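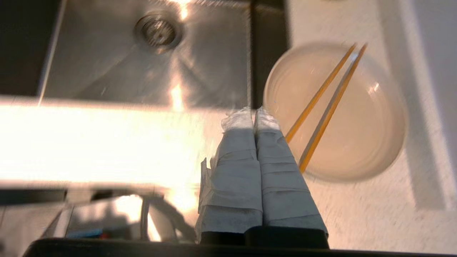
Filed under: Course Handouts > Hosting and Gatherings

Unit 4: Planning a group gift exchange

These notes go with the April session of the home entertaining course at the Merkberg community center. Bring them with you. We will fill in the planning sheet together in the second half.

1. Settle the format first

There are three common formats. In a name draw, each guest buys for one other person. In a swap, everyone brings one wrapped gift and picks from the pile. In a round, everyone brings a small gift for every other guest.

A round gets expensive fast. With 6 guests it takes 30 gifts, and one more guest brings it to 42. For groups of more than five, use a name draw or a swap.

2. Set a spending limit

Write the limit in the invitation as a single number. "Keep it small" means different things to different people. Say whether handmade and secondhand gifts are welcome, and whether the wrapping counts toward the limit.

Our sample budget for an evening at home is $200 in total, paid by the host. Of that, $136 goes to food and drinks and $31 to paper goods and candles. The rest is held back for whatever was forgotten - usually ice.

3. Pick the date

December fills up early. Many groups do better with a date in January, or even later. Offer two dates, take the one that suits the most people, and stop asking after that. A group that meets every year should choose the next date before anyone goes home.

4. Get the kitchen ready

Clear the counters the night before and leave one side of the sink open for serving dishes. Run the dishwasher and empty it before the first guest arrives. Rinse platters as they come back so they can be used again for dessert.

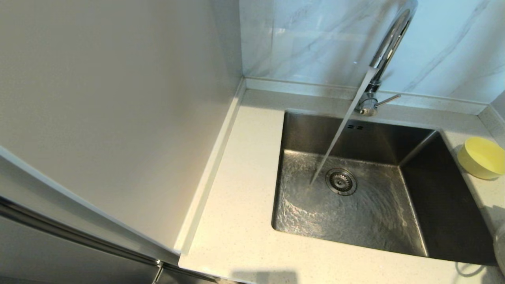 Kitchen sink with the faucet running.

If guests are bringing dishes, ask what needs oven space. Two hot casseroles and one oven rack is a common problem, and it is easier to fix by phone than at the door.

5. Run the exchange

Start after the main course and before dessert. For a swap, number slips of paper and have guests draw them from a bowl. Explain the rules once, out loud, before the first gift is opened. Decide ahead of time how often a gift can be taken - twice is plenty.

Keep one spare wrapped gift in a closet. A box of Oberholzer note cards or a plain candle will do.

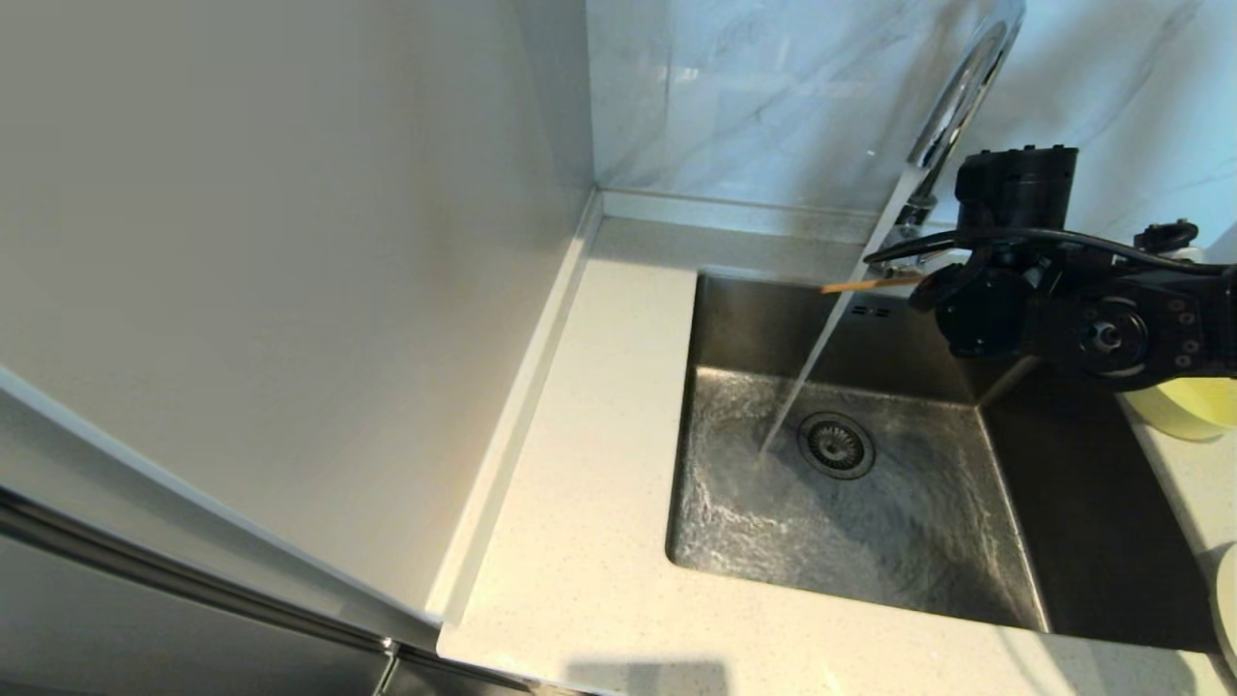 6. For next session

Read the Brovmont handout on seating and fill in the first page of the planning sheet. Write a sample invitation that gives the format, the limit and both dates.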